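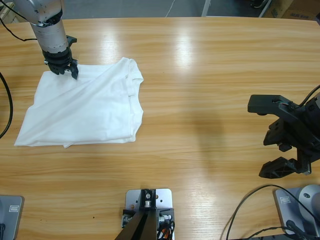
Warum lässt man Schülerinnen und Schüler einem Roboter ausgerechnet das Zusammenlegen von Wäsche beibringen?

Stoff ist für Maschinen eine der schwierigsten Sachen überhaupt, und gleichzeitig versteht jeder im Raum sofort, wann ein T-Shirt ordentlich daliegt und wann nicht.

Mit diesem Satz, ein bisschen ausführlicher und mit viel Gestikulieren, hat Bindu Annamalai vor gut einem Jahr die Schulleitung überredet. Sie unterrichtet Physik und Informatik, und seither leitet sie auch die Robotik-AG mit dem Namen Dritomow, den kein Mensch erklären kann (es gab eine Abstimmung, es gab zwei Lager, und am Ende wurden die Silben zusammengeklebt). Wer an einem Nachmittag im Juli bei der Gruppe vorbeischaut, sollte Zeit mitbringen. Man kommt für eine halbe Stunde und geht, wenn im Treppenhaus schon das Licht aus ist.

Achtzehn Jugendliche haben sich im Herbst angemeldet, die jüngsten aus der achten Klasse, die ältesten kurz vor dem Abitur. Eigentlich sollte es um Greifübungen mit Holzwürfeln gehen, so stand es jedenfalls im Antrag. Die Würfel liegen heute im Schrank. Nach drei Wochen konnte die Gruppe sie im Schlaf stapeln, und dann stellte jemand die Frage, ob die zwei Arme nicht auch mit etwas Weichem zurechtkämen. Einer zog seinen Sportbeutel unter dem Stuhl hervor, und seitdem geht es um T-Shirts.

Ein Würfel sieht von jeder Seite aus wie ein Würfel. Ein T-Shirt dagegen kann auf so viele Arten auf einem Tisch liegen, dass man mit dem Aufzählen gar nicht erst anfangen möchte. Zieht man an einer Ecke, wandert eine Falte dorthin, wo man sie am wenigsten brauchen kann. Drückt der Greifer zu zaghaft, rutscht der Stoff weg, drückt er zu fest, schiebt er das ganze Bündel vor sich her. Und greift er zwei Lagen, wo er nur eine greifen sollte, dann geht die Diskussion los, ob man abbricht oder weitermacht. Diese Diskussionen sind übrigens das Schönste an der ganzen AG, finde ich, denn sie werden mit einem Ernst geführt, den man sich in mancher Gemeinderatssitzung wünschen würde!

Das Regelwerk hängt an der Wand und ist mit der Zeit auf zwei Blätter angewachsen. Ein Versuch beginnt immer mit einem Shirt, das jemand anderes hingelegt hat als die Person, die steuert. Wer steuert, redet laut mit: »links runter, kneifen, warten«. Wer protokolliert, schreibt auch die Fehlversuche auf, und zwar vollständig, da kennt Frau Annamalai keine Gnade. »Die missglückten Griffe sind mir lieber«, sagt sie und blättert in einem Ordner, der kaum noch zugeht. »Bei den guten schreiben sie mir nur ›hat geklappt‹ hin, und damit kann ich nichts anfangen.«

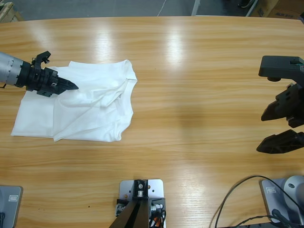

Die Fingerspitze des linken Greifers auf dem weißen T-Shirt, der rechte Greifer ist geöffnet.

Einmal in der Woche kommt Grigore Vasiliu dazu, ein pensionierter Maschinenbauer, der früher bei der Firma Haltorine Verpackungsanlagen eingerichtet hat. Er setzt sich meistens ans Kopfende, schaut lange zu und sagt erst einmal gar nichts. Wenn er dann doch etwas sagt, geht es um die Reihenfolge. Warum fasst ihr an, bevor ihr wisst, wo die andere Hand hin soll? Die Jugendlichen haben eine Weile gebraucht, bis sie mit seinen Fragen etwas anfangen konnten. Inzwischen schreiben sie vor jedem Durchgang eine kleine Griffliste, mit Bleistift, weil sich sowieso alles ändert.

An Kleidung fehlt es nicht, seit ein Aufruf im Elternbrief stand. Weiß hat sich durchgesetzt, obwohl die Falten darauf für die Bilderkennung gar nicht so leicht zu finden sind — das war eine Entscheidung der Gruppe, knapp und nach langem Hin und Her. Die Gegenpartei wollte kräftige Farben und hat ihre Niederlage bis heute nicht ganz verwunden. Auch über den Tisch wird geredet. Die Platte glänzt, und die Deckenlampen spiegeln sich darin als helle Streifen, die das Programm gern mit Stoffkanten verwechselt hat. Man könnte etwas Mattes darüberlegen. Ein Teil der AG ist dafür, der andere findet, ein Programm müsse mit einer gewöhnlichen Tischplatte fertigwerden. Vertagt, wie so vieles.

Das Programm heißt Gounder und stammt in der ersten Fassung von zwei Elftklässlerinnen, die es in den Weihnachtsferien geschrieben haben. Es soll lernen, aus den aufgezeichneten Handgriffen eigene Bewegungen abzuleiten. Das gelingt ihm mal besser und mal schlechter. Beim letzten Probelauf vor den Zeugnissen waren von 31 Versuchen sieben so, dass man das Shirt guten Gewissens in einen Schrank gelegt hätte. Ich hatte mit langen Gesichtern gerechnet, aber da kannte ich die Gruppe schlecht. Es wurde gejubelt, und jemand holte Apfelschorle.

Am Mittwoch, 7. Juli 2021, stellt die AG ihre Arbeit beim Schülerwettbewerb Drirkow vor. Verlangt werden eine Vorführung, ein Plakat und ein kurzes Gespräch mit der Jury, und vor dem Gespräch haben alle deutlich mehr Respekt als vor der Technik. Geübt wird deshalb auch das Reden. Herr Vasiliu spielt das strengste Jurymitglied, das man sich denken kann, mit verschränkten Armen und hochgezogenen Augenbrauen, und fragt zum dritten Mal, was denn nun eigentlich eine Falte sei. (Versuchen Sie einmal, das in zwei Sätzen zu beantworten. Ich bin kläglich gescheitert.)

Nach den Ferien soll es weitergehen, mit Handtüchern vielleicht, die immerhin keine Ärmel haben, oder mit Socken, für die sich eine kleine, aber sehr laute Fraktion starkmacht. Frau Annamalai hält sich da heraus. Sie hat einen Stapel frischer Protokollbögen kopiert und sucht den Locher.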